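Team Grilov work on the kitchen task after lessons, in two groups. One writes the motion code and the other maintains the simulated room it runs in. Benvinda Peixoto, who leads the second group, joined when the club still built line followers.

"The line followers were quick to build and quick to finish with," she says. "With an arm you spend most of the time on what it must not touch. The sink is a hole in the worktop, and the tap stands up behind it. The planner has to know both."

The club has 10 members and meets in the electronics room. Its entry for the Flonitz schools contest is judged entirely in simulation, with a final run in front of the judges. Each team gets two attempts and the better score counts.
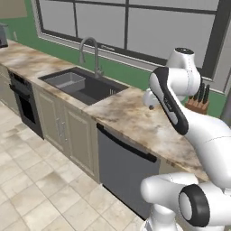
Embla Midtbø

Telmo Peñalver looks after the collision model. In December he replaced the detailed mesh of the tap with four plain cylinders. "The curve of the neck was costing us time on every check," he says. "The cylinders are slightly too fat, so the arm keeps a bit further away than it needs to. I can live with that." He has left the knife block as a single box, handles included.

The position of the base is still in dispute. Peixoto wants it nearer the sink. Peñalver says the elbow would then fold towards the window on the return move, and that the planner, which they call Cilow, already rejects too many paths there.

Their teacher, Joaquim Leitão, does not settle such questions. "They change one setting, run it again and write down the result," he says. "If the log is not filled in, the run does not count."

The log is a shared spreadsheet. The entry for 1/29/25 reads: "Base unchanged. Wrist limit reduced. Path found, slow."

Asked what remains, Peixoto mentions the wrist limit first, then the dishwasher door, which is still modelled as fixed.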